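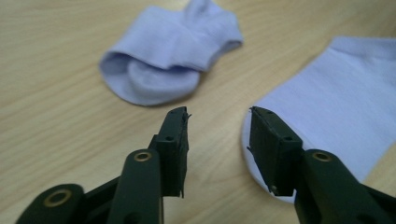
4. Sorting and Pairing Ankle Socks

Do this section after the wash and before you fill the Tindum drawer insert. You need a clear tabletop and the Ponlow sock clips from bag 5.

4.1 Lay the socks on the table one at a time. Leave some bare table between them.

4.2 Put a hand inside each sock and push the toe out fully. Check the heel and the toe for thin spots.

4.3 Smooth the sock from the toe toward the cuff. Unroll the cuff if it has curled.

NOTE: Very pale socks are easy to mix up. Lavender and bluish white can look the same in cool light. Compare the cuffs and the heel seams before you pair them.

4.4 If the sock has a printed logo or lettering, turn that side up.

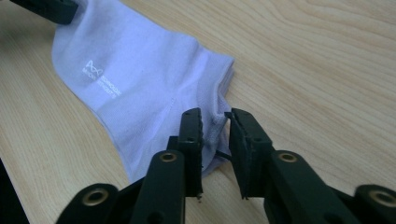 4.5 Place the matching sock on top, heel over heel and cuff over cuff.

4.6 Fold the pair once, toe to cuff. Close one clip over both cuffs.

CAUTION: Do not clip over printing. The teeth can lift it from the fabric.

CAUTION: Do not iron socks with printed lettering.

4.7 Stand the pair in the insert with the fold facing up. Each cell holds one pair of ankle socks. Thick socks go in the back row.

Single socks go in the mesh pouch. Check the pouch again after the next wash.

Replacement clips: order part 378, sold in packs of over 20. Replacement pouch: see section 5.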